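Setting up a two-arm bench the Norimwood way — quick guide

Written in a rush between runs, so excuse the state of it. Covers what we check before anybody enables the arms, what goes on the table, and what to do when it goes wrong. If you're on a Clegg bench most of it still applies, but your stop button is on the other side.

Before you power anything

Read the bench card. Not the one from last year, the April one. Pallavi Chaturvedi rewrote it and the speed section is different.

Check the stop. Press it, try to enable, make sure the arms refuse. Release, enable again. Do it at the start of every shift, even if the person before you swears they did it.

Two people for the first run of a new task. One drives, one has a hand on the stop and does nothing else. No phone, no notes, no tea. After that one person is fine as long as someone else is in the room.

Hair tied, lanyard off, sleeves up. Rings too if you'll be touching the grippers.

Look at the cables. Every joint, right up to the wrist. You want enough slack for the arm to reach its furthest point, and no loop big enough to hook on the other arm. Move each arm by hand through the full reach with the power off and watch the cable, not the arm.

Speed

900 is the cap in the Lorketti config for normal running. It's in controller units, so don't go converting it. Leave it alone. First run of anything new goes at the lowest preset, and you step up one preset at a time once you've had 2 clean passes in a row. A pass where you had to nudge something doesnt count as clean.

If you need more than the cap, ask Natalie Hartley and get it in writing. She does say yes sometimes.
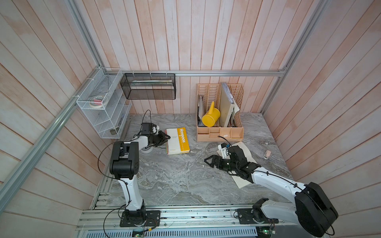 Laying out the table is where most people get sloppy. One job per arm, decided before you start, and each arm keeps to its own side unless the task sheet says otherwise. Middle of the table is shared — only one gripper in there at a time. Stationery tasks look harmless and catch people out. With the stack of notebooks, the left gripper comes in at the edge, so set your approach height for the bottom of the stack and check the covers are square before you go. Crumpled paper like the sheet under the right gripper is worse, it never sits at the same height twice, so come down slow and stop short. Small bits such as the pink one beside it go on the task sheet as well, same as the big stuff. Anything not on the sheet comes off the worktop. Organiser stays at the back wall, and treat it as a no-go zone unless the task uses it.

Setting the no-go zones

Open Prokel, pick the bench, load the base zones. Don't draw from scratch.

Add a box for each fixed item. Leave a hand's width all the way round.

Save under a new name with your initials. Overwriting the base file is how we lost a morning, ask Callum Hebden.

Run the dry check with grippers open and nothing to pick up. Any warning at all, fix it and run the check agian.

When it goes wrong

Stop first. Then look. Don't reach in to save whatever is falling, let it fall.

If the grippers touch each other, or either one hits a wall or the rail, it's a reportable contact even when nothing looks bent. Form 3964, in the shared folder. Bench number, task, speed preset, what each arm was doing. Two lines is plenty. Gaurav Nigam reads them all and will come and find you if it's blank.

After a contact, recheck the home position on both arms before you carry on, not only the one you think moved.

Leaving the bench

Arms home, grippers open, disable, then power off. In that order. Note your last preset on the bench card so the next person isn't guessing. Zone changes go to Leanne Cheetham by four o'clock or they won't be in the overnight sync.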